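找异响：一台老Ondel旅行版教我的事
讲者备注，自用版
2026年5月8日，Sodgate车友会

开场

（先别急着翻页，等后排坐下。话筒试一下，上回在这屋里讲，前半截后面的人全没听见。）

大家晚上好。我今天讲的东西特别小，小到我报题目的时候自己都有点心虚：车里有个响，怎么把它找出来。不讲马力，不讲圈速，也不讲改装件。就讲咯吱、哒哒、嗡嗡、咚咚，这些让人开着开着想把车推到河里去的声音。

先说说我的车。一台Ondel旅行版，手动挡，买来的时候车龄已经十九年了，前任车主开得很仔细，保养本子一页一页都有章，我看见那个本子就昏头了，试车只绕了一个街区就掏钱。回家路上过第一个减速带，咚。第二个，咚，外加一声吱。我太太坐旁边，一句话没说，把收音机音量拧大了。

（这里停一下，一般有人笑。）

后来我跟这些响声较了差不多一整个冬天的劲，从一月折腾到春天。走了很多弯路，花了不少冤枉钱，也认识了几个真懂行的人，今天讲的一大半是他们教我的。我不是修车的，我白天在办公室做表格，所以要是哪句说错了，在座干这行的直接打断我，别客气。

翻页：先听，别先拆

我犯的头一个错，就是听见响就钻车底。车底下能晃的东西太多了，随便推一把排气管它都会动，你一看它动，就觉得破案了。我第一次就是这么把中段排气吊耳全换了，换完特别得意，出门过减速带，咚。

所以第一条：先听，把声音说清楚，再动扳手。

怎么算说清楚？我现在手套箱里有个小本子，每次听见响，停稳了以后记几样：当时什么路面，车速快还是慢，直走还是打方向，踩着油门还是松着，脚在不在刹车上，车刚启动还是已经热透了，外面下没下雨。还有一样特别容易漏，车上坐了谁，后备厢放了什么。我有一阵子怀疑后悬挂，怀疑得很认真，后来发现响的那几天后备厢备胎坑里都滚着一个玻璃水壶。

（讲这段的时候别太快，这是全场最有用的一段。）

形容声音也有讲究。大家喜欢说“异响”，修理厂的人最怕听这俩字。Aranka Mészáros在Lallia修理厂做底盘，她跟我讲，客人进门说“有异响”，她等于什么都没听到；客人说“冷车倒出车位，方向打死，左前面像拧门把手那样响一下”，她连举升机都还没开，心里已经有两三个怀疑对象了。

我自己的土办法是拿家里的东西打比方。像弹簧床的，像塑料袋的，像拿勺子敲搪瓷碗的，像湿手指搓玻璃的。你别觉得幼稚，这个比“金属疲劳性的高频杂音”好用多了，后面这句是我当初写在论坛帖子里的，现在想起来脸还烫。

翻页：声音大致分几家

我把常见的响声分成几家，这是我自己的分法，没有哪本书这么写，随便听听。

先说“咚”家。过坎的时候沉沉的一下，常常是什么东西有了间隙，被推过去又弹回来。稳定杆的小连杆、下摆臂的胶套、减震器顶上那个顶胶，都是常客。“咚”家有个脾气，喜欢慢速碎路，车开快了反倒安静，很多人因此觉得自己好了，一上小路又来了。我的车就是这样，高速上像换了台车，回到我们村口那段补丁路，原形毕露。

再说“吱”家，橡胶和橡胶，或者橡胶和金属之间干磨。稳定杆的衬套最典型。吱声跟天气关系很大，有的车一下雨就哑了，天一晴又开始唱。如果你的响声会看天气预报，先往橡胶那边想。

然后是“嗡”家，跟着车速走的。车速上去它就上去，挂空挡滑行它也不走。轮毂轴承和轮胎都在这一家，而且两个长得很像，冤枉轴承的人特别多，我后面专门讲。

“哒”家，打满方向加油门的时候哒哒哒哒，越给油越密。前驱车先看外球笼，看看防尘套是不是裂了，轮毂内侧有没有甩出来一圈油脂。

最后是“咯吱咯吱、窸窸窣窣”家，这一家住在车厢里面。仪表台、门板、遮阳帘、座椅导轨、后排安全带扣。修理厂最不爱接这一家，费工夫，还收不上钱。所以这一家基本得靠自己。

（有人会问发动机里的响。就说今天不讲，发动机里头的响我不敢教，听见像敲的、像磕的，熄火叫人。）

翻页：路试的路线要固定

这条是Wanpen Intarasuk教我的，她是我们会里开那台绿色Ondel轿车的，可能今天也在，在的话挥个手。她说你每次试车都换路，那你比的到底是车还是路？

一句话把我问住了。从那以后我有一条固定的路线，全程七公里，从我家门口出发，出门就是减速带，然后一段补过好多次的烂柏油，再到环岛，再上一小段快速路，最后绕回来走石板街。减速带听“咚”，烂柏油听“吱”，环岛绕两圈听球笼，快速路听轴承，石板街听内饰。每次改了什么东西就去跑一趟，顺序不变，速度也尽量不变。

跑的时候收音机关掉，空调风扇关掉，电话关掉，口袋里的钥匙掏出来。钥匙这个我要强调一下。钥匙串挂在转向柱下面晃来晃去，敲着塑料护板，我拿它当转向机的毛病研究了好几天。

窗户也有用。贴着一面墙慢慢开，或者贴着一排停着的车开，把靠墙那边的窗放下来，底盘的声音会反弹回来，左右一对比，很清楚。先开左窗，掉头回来再开右窗。Wanpen还有一招，让别人开，自己坐后排，换着位置坐。坐在驾驶座上听声音其实很吃亏，手上脚上都在忙，脑子也会骗你，总觉得声音在左前，毕竟你人就坐在左前嘛。

这里插一句安全的话，我得认真说：找响的时候，开车的人只管开车。要听、要记、要录，让副驾来。一个人的话就把手机固定好，出发前按录音，到家再听。千万别一边开一边把头埋下去听，我做过，差点上了花坛。

翻页：换一个，试一次

（这页只有一行字，就停在这儿多讲会儿。）

这条最难做到。你人都钻到下面了，轮子也卸了，零件也买了一堆，谁不想一口气全换完？我懂，我太懂了。可是一口气全换完，响没了，你不知道是谁；响还在，你也不知道还剩谁；最惨的是老的响没了，冒出来一个新的，那你就彻底糊涂了。

我就干过这种事。二月份的时候——算了，不说月份了，反正很冷——我把两边连杆、两边衬套、两边顶胶一个周末全换了。咚没了，我高兴得给全家买了蛋糕。结果多了一个“嗒”，打方向的时候从右前传过来。我又花了两个周末，才发现是我自己装顶胶的时候弹簧端头没坐进托盘的槽里。车子本来没这个毛病，是我给它装进去的。

说到弹簧，减震器总成要拆弹簧的，一定要用像样的弹簧压缩器，没把握就整根拆下来送到店里请人压。这东西储着很大的劲，跳出来真的会伤人。我那次是拿到Lallia请Aranka压的，她压完了让我自己装回去，于是就有了刚才那个故事。她后来说她看了一眼就觉得方向不太对，以为我故意的。

所以，换一个，跑一趟路线，记一笔，再换下一个。慢是真慢，但省钱。

另外跟胶套有关的一个坑，这个坑我觉得在座一半的人都踩过。带橡胶衬套的摆臂，螺栓最后拧紧的时候，车要在正常的站立高度，也就是轮子吃着重量。你要是车架在半空、摆臂耷拉着就把螺栓拧死，橡胶等车一落地就被一直扭着，用不了多久就撕了，撕了就响。扭矩按自己那款车的手册来，别问论坛，我见过同一颗螺栓在论坛上有好几种答案。

翻页：冤枉轴承

好，嗡嗡声。

我的车在快速路上有一种低低的嗡，像隔壁在开吸尘器。我当时百分之百认定是轮毂轴承，上网一查，症状全对得上，下单，换，右前。嗡。再换，左前。还是嗡。这时候Brittany Landry来我家还梯子，蹲下来伸手在后轮胎面上来回摸了一把，说，你自己摸摸。

我一摸，顺着一个方向是滑的，反过来像摸锯条。轮胎磨成锯齿了。我把前后轮对调一下，嗡声立刻跑到前面去了，音调都变了。两个轴承，白换。

所以嗡嗡声我现在的顺序是这样的：先摸轮胎，再看胎压，再前后对调听听声音跟不跟着走（有方向性的胎注意同侧对调，别给人家装反了），最后才怀疑轴承。怀疑轴承也有办法，找条安全又宽的路，缓缓地左右弯一弯，车重压到外侧去，往左弯的时候嗡得厉害，先看右边，反过来也一样。这个不是铁律，碰到过例外，但比瞎猜强。

还可以把车架稳了，用手转轮子，另一只手搭在弹簧上，轴承坏了的话弹簧会传来一种沙沙的麻感。注意我说的是架稳了，要用支架，只有千斤顶的时候谁也别往下伸手伸脚。这句我每次讲座都说，每次都有人嫌我啰嗦，没关系。

轮胎为什么会磨成锯齿？可能是定位跑了，可能是减震器软了，也可能就是长期不换位。我那台是都沾一点。做完定位，换了减震，再上新胎，那个嗡声就走了，顺便方向盘也正了，以前我一直以为那条路是斜的。

（讲到这儿看一下时间。如果超了就跳过下面录音那页。）

翻页：录音和听诊器

手机录音够用了，别买贵的。问题在放的位置。手机扔杯架里，录到的主要是杯架自己在抖。我拿一块厚海绵垫着，再用束带绑在座椅滑轨旁边，左右各录一趟。回到家戴耳机听，你会听到很多当时根本没注意的东西，也会听到自己骂人。

Sobia Orakzai是做录音的，我拿文件去请教她，她在软件里给我看波形，说你这个“咚”每次都是两下，第二下小一点。我耳朵里从来只有一下。两下就有意思了，一下是压过去，一下是弹回来，说明那个间隙在两头都撞。后来找到了，左边的稳定杆连杆，球头旷了，拆下来拿手就能晃。那堆吊耳、衬套、顶胶，换得都不算白换，岁数到了嘛，可是真正咚的就是这一根小杆子，五块钱的一个零件，加上我一个冬天。

等一下，五块钱是我在拆车场翻来的那根的价钱，新的要贵些，大家别拿我的价去跟店里吵。而且说句实在的，这种件我劝大家还是买新的，我那根拆车件装上去也就图个验证，验证完我就换了新的。

机械听诊器也值得有一个，便宜，就是一根金属探针接两个耳塞。没有的话，长螺丝刀顶在壳体上、耳朵贴着手柄也能凑合，就是发动机转着的时候，袖子、头发、围巾都收好，离皮带和风扇远远的。听发电机轴承、惰轮、水泵很好用。听底盘用处不大，毕竟车停着的时候底盘也不响。

翻页：车厢里的小鬼

底盘安静了以后，我以为结束了。没有。底盘一安静，内饰开始开演唱会。

其实它一直在唱，以前被咚盖住了。所以给大家打个预防针，修好大的，小的会冒出来，这时候心态要稳，别以为车越修越坏。

内饰找响靠手。副驾坐个人，车在石板街上慢慢走，他用手掌挨个去按：仪表台上沿、A柱护板、出风口、手套箱盖、门板扶手、安全带高度调节器。按到哪儿声音变了或者没了，贴一小块纸胶带做记号，先不修，继续按。全按完再回家慢慢收拾。我第一趟下来车里贴得跟快递箱似的，我女儿上车问是不是要刷漆。

收拾的材料无非就是绒布胶带、薄毛毡、一点硅脂。塑料对塑料的，中间垫绒布。卡扣松了的，换卡扣，卡扣老了就是老了，你拿胶粘它，下次拆的时候整块板子跟着你走。门封条搓出来的那种湿手指声，先把胶条擦干净，再抹薄薄一层硅基的保养剂，擦开，别留着一滩。别喷含石油溶剂的东西在橡胶上，会泡胀。方向盘、踏板、座椅面上也别喷任何滑溜溜的玩意儿，这个不用解释吧。

旅行版的朋友单独说一句，遮物帘。那个卷帘盒子两头卡在侧板里，空着的时候响，拉开了又是另一种响。先把它整个拿出来跑一趟。再把后排座椅靠背的锁扣用布条缠一圈跑一趟。我估计会里旅行版的后部杂音，一大半在这两样里头。

还有木饰条。老Ondel高配的门板上有一条木饰，背面靠几个小塑料柱固定，干了以后会轻轻地嗒嗒响。Fernanda Brandão家里三代做家具，她帮我弄过一回，我原来打算直接打热熔胶，被她骂了一顿。她说木头要留一点点活动的余地，天气一变它会胀会缩，粘死了，哪天就给你裂个口子。她在背面垫了窄窄的毛毡，卡柱换新，正面一滴胶没有。到现在没响过，我敲一下讲台。

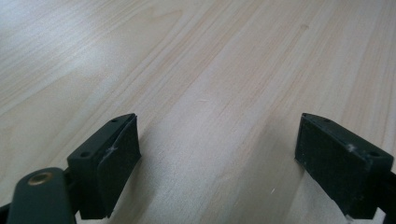

浅色木面，纹理斜着走，左上有些反光

木饰条翻新表面漆的事我今天不展开，那是另一门手艺，想听的话去缠Fernanda，让她来讲一场。我只提一句，拆之前先拿软撬片，别用一字螺丝刀，撬坏一个角，你以后每次开门都看得见。

翻页：什么时候别自己来

这页严肃一点。

有几种情况，我的建议是别研究了，停下来找人。刹车的时候出现金属磨金属的声音，不管大不大声。方向盘上能感觉到旷量，或者转到某个位置会卡。轮子那边传来咔咔声，而且车身跟着一顿一顿，先靠边看看轮胎螺栓，换过轮子没复紧的尤其要看。还有就是任何突然出现的、昨天绝对没有的大动静。慢慢长出来的响可以慢慢找，一夜之间冒出来的，别赌。

我自己有一次，刹车片磨到底了，吱吱叫了好一阵，我还拿本子记录它在什么路面叫。Aranka看见我的本子，翻了几页，合上，说你这个记录写得很好，车先放我这儿别开走了。

翻页：跟修理厂怎么打交道

很多人跟我抱怨说修理厂找不到响，开过去人家试一圈，说没有啊。我也遇到过，镇子另一头的Sorrentino，师傅人挺好，陪我转了两回，车安静得像图书馆，开出大门拐弯就咚。

我后来学乖了。一个是预约的时候就讲明，要跟师傅一起坐车，走我的路线。不一定全程，挑最容易响的那一段就行。再一个，冷车才响的，前一晚就把车放过去，让人家早上第一个动它。还有，把小本子给他看，录音给他听，但是别给他下诊断。你一进门就说“帮我换个轴承”，人家当然给你换轴承，换完还响，那可是你自己点的菜。

工时费这个事也说一下。找响很费时间，找到了可能就拧一颗螺丝。有的车主一听，拧颗螺丝你收我这么多？我以前也这么想。自己找了一个冬天以后，我觉得人家收得真不贵。开工前谈好找的时间上限，到点了打电话商量要不要继续，两边都舒服。

翻页：我工具箱里留下来的东西

东西越买越多，最后常用的就这些：手电，要那种能吸在铁上的；一根短撬棍，撬胶套看间隙用；纸胶带；绒布胶带；毛毡；硅脂；软撬片；扭力扳手；两对支架，四个，一个都别省；小本子和铅笔，铅笔是因为手上有油的时候圆珠笔写不出来。手套我也戴，不过摸轮胎锯齿的时候要摘掉，隔着手套摸不出来，当心别让露出来的钢丝扎着。

不太用的：内窥镜，买来新鲜了一下午，看见一只晒干的蛾子。还有一种夹在车底各处、用耳机切换着听的无线话筒套装，会里有一套可以借，Wanpen那儿登记，我觉得找后桥的声音不错，前面太吵，容易串。夹的时候线和夹子离传动轴、排气管、刹车管都远一点，跑之前自己再拽一遍。

问答时间备用

（可能会问的，先写几句，免得现场卡壳。）

电车是不是更难找？我没有电车，借开过朋友的，感觉是没有发动机盖着，什么都听得见，找起来也许反倒容易，但是听着更烦。高压部件那边不要自己碰。

聚氨酯胶套好不好？硬，准，耐油，也传声音。有些款式安装的时候要抹配套的油脂，没抹或者干了就吱。我的车是买菜车，我用回原厂硬度的橡胶。跑赛道的人会有别的答案，他们戴头盔，听不见。

喷除锈润滑剂能不能止响？能用来试。往怀疑的衬套上喷一点点，响声变了，说明你摸对门了。拿它当修理就不行了，过几天又来，有的还伤橡胶。喷的时候避开刹车盘和刹车片。能用的话我更愿意喷点清水，吱声若是短暂消失，线索也一样给你了。

花了多少钱？不说，我太太可能会看到这份备注。

现在还响吗？响。遮阳板镜子的小盖子，热天过石板街的时候会吱一声，我知道是它，也知道怎么弄，绒布都剪好了放在扶手箱里，就是还没贴。

（结束后提醒：停车场那边愿意让大家听车的，把引擎盖开着，别堵住消防门。借无线话筒的找Wanpen。我的路线图印了一叠在门口桌上，自取。）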